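Open Day at the Dorkari Textile Workshop

The Dorkari workshop opens its doors to the public once a year, in March, and this time I went. It is in the old Prerkitgate building, a short walk uphill from the bus stop. Parking is on the street and fills up early. I got there at 10:30 and had to leave the car by the school.

Entry is free. You sign in at the front desk and get a paper sticker with your group number. There were 49 names on the sheet ahead of mine. Groups leave every half hour, and Ville Keskinen took ours. He has worked in the cutting room for years and talked mostly about cloth widths and how much ends up as scrap.

The first stop was the storeroom. Dorkari keeps up to 800 rolls there, stacked on steel racks by weight and then by color. The light cottons are nearest the door. Most of what they make is household linen: napkins, dish towels, small cloths and some aprons. They also do the table linen for Stergiou, a restaurant I had eaten at without knowing this.

Next came the cutting room. The long table was running a batch of pillowcases, so we watched from behind a yellow line. It is loud and you can't hear much of what the guide says. The offcuts go into bins and are sold by the bag in the shop at the end.

The sewing room was quieter. Impi Turunen showed us how a rolled hem is done on a thin cloth and passed a few samples back through the group. She had one with a bad corner and one with a good one, and it took me a while to see the difference.

After that we went into the side room, where tables were set out with plastic covers. This part was about handling and folding. Small, soft cloths are the hardest thing to fold neatly, according to Impi, and after trying a few I agree. If you pick one up by the middle it drops into long folds and the edges curl. You have to find two corners first and then lay it flat again. The plastic cover was slippery and did not help. 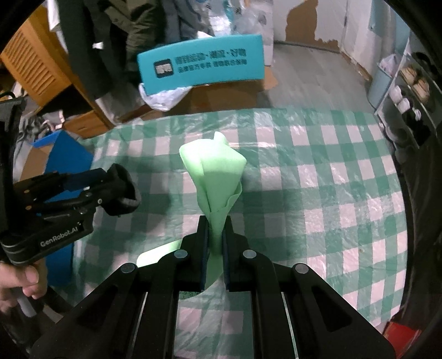

A mint-green cloth at the folding tables, held up by the middle.

We had about 20 minutes in there, and it was the part the children in our group liked best.

The shop is by the exit. Bags of offcuts were $5 and a set of plain napkins was more than I wanted to pay. I bought one bag, mostly blues. Coffee was from Kinik, served in the hallway, and there were not enough chairs.

The whole visit took 93 minutes including the shop. The stairs to the cutting room are steep, and there is no elevator. If you need to avoid them, ask at the desk and they will take you straight to the sewing room through the yard.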